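Screen Credits Should Be a Database Before They Are a Crawl

The end credits of a feature film are treated as a courtesy. They are also the primary record of who did the work, and almost every biography of an actor or technician is assembled from them later. As a record they are poorly built. I think producers should be required to file a structured credit list at delivery, and that the crawl should be generated from that list.

Consider how a filmography is made now. A person at a distributor types names from a contract sheet. A second person at a title house retypes them for the crawl. A third person, often a fan, reads the crawl from a paused screen and enters it on a website. Each step introduces errors, and the last step is the one most readers see. When a biographer writes that a performer made her debut in a certain year, the source is usually that third person.

I spent part of last winter checking the early career of Yaneth Quintero, who worked in regional television before her first lead in Nurndale. Published profiles give her 3 different debut titles. One of them, Prendergast, lists a "Y. Quintero" in the costume department. That was a different woman. The error was copied into a festival program, then into a newspaper profile that cited the program, and the profile now serves as the reference for the original entry. A loop of this kind can't be repaired from inside, and a correction needs a document that predates all three.

The stock objection is cost. Hemi Wihongi, a post-production supervisor at Moststead, put it to me this way: "The crawl locks at two in the morning and everyone has gone home. You want me to fill in a form?" I take the point, but the form largely exists. Payroll already holds legal names, job codes and start dates. Nurndale had 304 credited people. Of those, 86 were entered under a name that differed from the payroll name, mostly for ordinary reasons such as marriage, a stage name or a dropped accent. A single extra field linking the two would settle nearly all of them. The payroll name need not be published.

The second objection is that performers like some vagueness about their beginnings. A performer may reasonably want an early part forgotten. Under the scheme I have in mind, the filed list would record only what the crawl already shows, with a stable number attached to each person. It would disclose no more than the film does.

Older titles are a harder case. The Ustbridge collection holds 2,000 call sheets and cast lists on paper, and these need to be imaged and read by a person who knows the period's abbreviations.
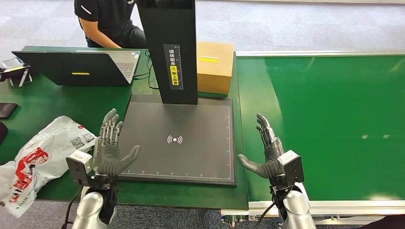 A scanning station with a green work surface and a flat dark gray pad.

Imaging is the cheap part of that job. Matching names across decades is the expensive part, and it grows with every year that new productions are delivered without identifiers. Funders should pay for the back catalog, and distributors should refuse delivery of any new title that arrives without a list.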